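Brick Behind the Worktable

Exposed brick remains a favoured backdrop in the converted workrooms surveyed by Pomwood this September. Its colour is seldom uniform, and weathered patches are generally retained. Vilja Pelkonen, who advises on interiors, recommends a plain white table in front, with small items kept in boxes near the back edge. Old mortar should be inspected every 12 months.
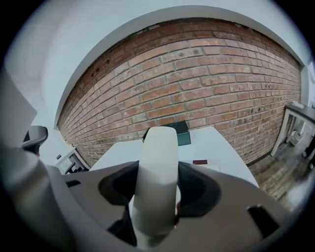 Should old brick be sealed?
Only once the wall is fully dry, and with a breathable product.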